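Went to the Gurdale open day so you don't have to. It's a thread.

Two hours, 435 people signed up, one parking lot. I left the car by the tile place and walked.

Badge table first. Mine said Olico, where I haven't worked since May. I wore it anyway and got a much better class of small talk.

Talk number one was Grovel, on warehouse scheduling. 300 slides, or it felt that way. The man next to me ate an entire sleeve of crackers and I respected his pacing.

Then the kitchen demo, the one everybody had come for. A full kitchen corner with a stove, a blue kettle, pans, spice jars and art on the wall. Nicer than my place. I don't own a framed painting.

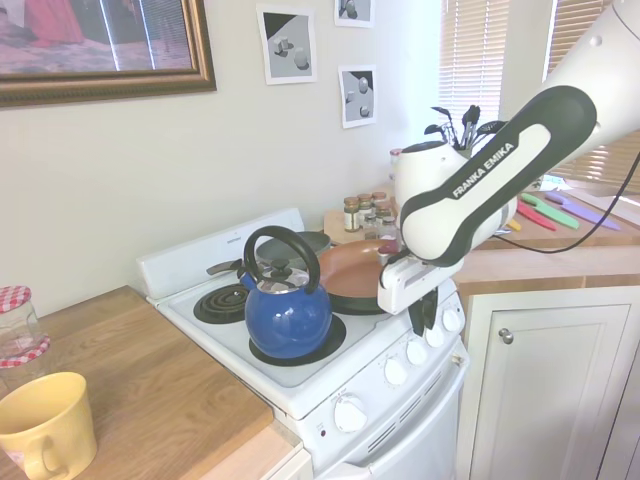

Mỹ Cù
Test technician, writes about machines after hours

The arm is a Franka, name on the side in capitals in case you lose track of whose show it is. Two fingers. I have ten and I still burn rice.

Someone's kid asked if it does dishes. The presenter said "that's on the roadmap." I've been on that roadmap since I was nine.

What I liked: they let people stand there and get bored. Most demos are ninety seconds and a fog machine. At Gurdale you could watch for as long as your feet held out, and ask rude questions.

My rude question was about stove knobs. They're small, they all look alike, and the fingers have to get in between them. The answer was long and had the word "compliance" in it six times. I wrote down two of them.

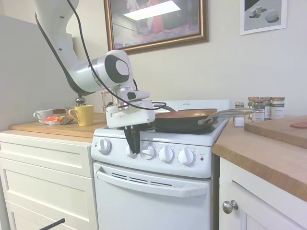
Fingers down by the knobs. Yellow mug minding its own business.

Also yes, there's a snack wrapper on the counter. Most realistic kitchen I've seen at one of these.

Tôn had the booth across the aisle and was giving away tote bags. I have two now. They're the same bag.

Would I go again? Sure. I'd skip the slides, bring my own crackers and go directly to the stove.

Replies are open if you were there and know where the coffee was.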